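right, thread on the arm build because people keep asking and I keep replying in bits. it's long. mute me if you're here for the allotment stuff

quick recap: small desktop robot arm, built from a Lurano kit I bought second hand, missing half its screws and all of its instructions. lives at the shared workshop in Clelholm, on the end bench by the bike stands. I'm there most evenings after eight

the goal, still: pick a small thing up, put it in a dish, go back to the start. that's the lot. no chess, no making tea, please stop asking about tea

spend so far is 485 quid inc. the kit. I said I'd stop at 300. moving on

power supply first. the one in the box gave up in the first week, smelled like burnt toast. swapped for a chunky bench one and the random resets stopped the same night. should of done that on day one

wiring. I ran the motor cables and the camera cable down the same side in one neat bundle and was dead proud of it. camera dropped out every time the shoulder moved. pulled the lot apart, separate sides now, looks like spaghetti, works

joints: base fine. shoulder fine. elbow had a horrible wobble, you could feel it with two fingers. the printed bracket had a hairline crack right by the bolt hole. reprinted thicker, with the layers going the other way. wobble gone, mostly

"mostly" = there's still a bit of play if you lean on it. so don't lean on it

software. oh god. ok

I'm using the Dimaculangan library for the motion planning. good library, docs written for someone cleverer than me. lost two whole evenings to a units mixup, it wanted radians, I was handing it degrees. arm tried to fold itself into its own base. nothing broken exept my confidence

if you're starting out: put soft limits on every joint BEFORE you turn the motors on. and have a big off switch you can hit without looking. mine's under the bench lip, left hand side

camera calibration next. printed checkerboard, taped flat to a bit of board, moved it about, took loads of pictures. first go was rubbish, paper had bubbled up in the middle. second go on stiff card, much better

then the lighting. the overhead tubes gave a bright smear across the table and the detection kept calling the smear an object. hung an old bedsheet under them for diffusing. looks like a school play, I'm keeping it

detection itself is dead simple. colour threshold, find the blob, find the middle. no fancy learned anything. I may go fancy later. may not

gripper fingers are on version 4. v1 too slippy, v2 too grippy (it wouldnt let go), v3 snapped. v4 is printed with strips of bike inner tube glued on. glue is still the weak bit, if anyone's got a good rubber to plastic one tell me please

finally did a proper run last night. 93 goes, one after another, me with a clipboard like a driving examiner. same start, same target, write down what happened

20 misses. the rest went in. I'm calling that good for a thing held together with inner tube

most of the misses were the same miss: comes down a touch too far to the near side, nudges the thing over, then closes on nothing and carries the nothing very carefully to the dish. heartbreaking to watch tbh

so I think it's the camera angle. or the elbow. or my maths. probably my maths

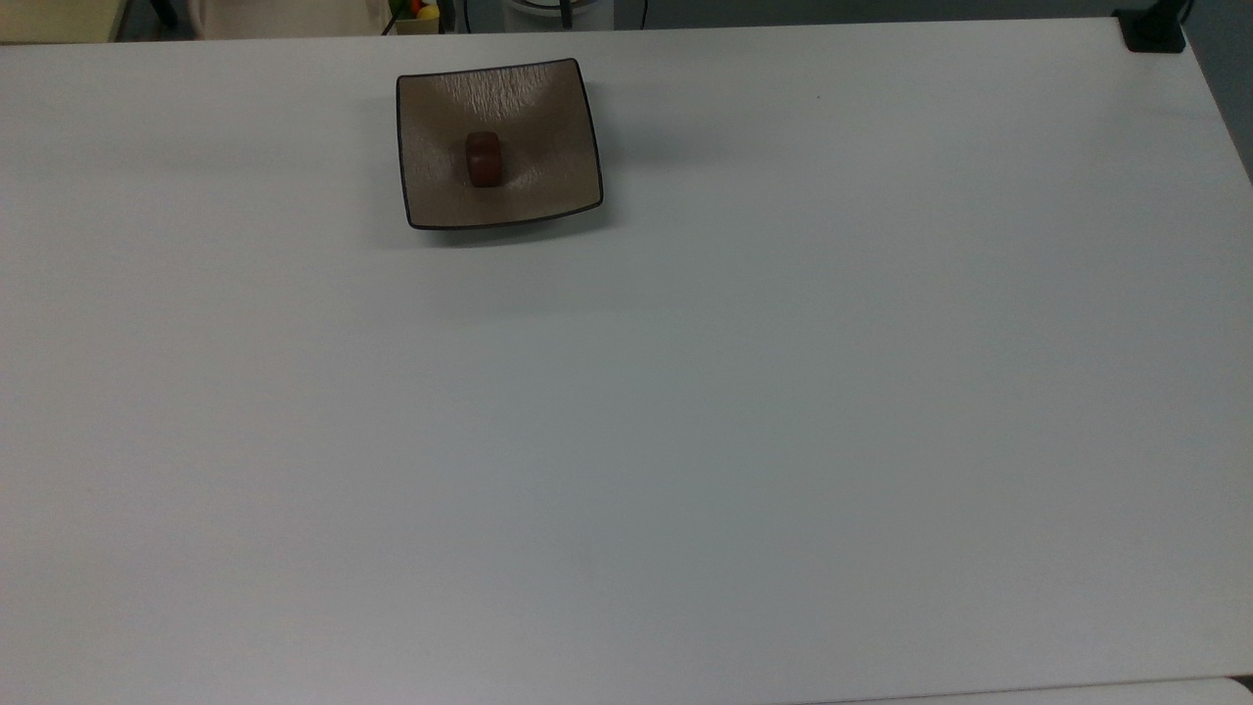 white table, square dish, little red block stood up in it. dish goes at a bit of an angle on purpose so I'm not just tuning for straight

someone asked why that dish. low sides, slope in gently, dark edge that stands out on the white so the threshold finds it easily. had a deep bowl before and the fingers kept catching the rim

and why red: best seperation from everything else in the colour numbers. blue was ok in daylight and hopeless after dark

next jobs, in no order. redo the hand-eye calibration with more poses. slow down the last few cm of the drop. label the cables, which I have been promising since August

also want it to check whether it's really holding anything before it sets off. motor current should tell me, fingers closed on a block ought to pull more than fingers closed on air. haven't looked at the numbers yet, might be too noisy on these cheap motors

a few replies in one go:

no I'm not selling it

yes I'll share the print files for the fingers, once I've tidied them. the bracket too. give me a week or so

the Lurano kit is ok if you get it cheap. I wouldn't pay full whack. motors decent, plastic meh, screws a mystery

yes you could do it with a smaller power supply, I just don't want to smell toast again

and for whoever asked about the Pirnivbridge open evening, yes, hoping to bring it over if I can work out how to carry it without knocking the calibration out. currently thinking big crate and a lot of towels

last bus in ten mins, got to pack up. will post the numbers from the next run under this one

oh and the glue thing, serious question, please reply if you know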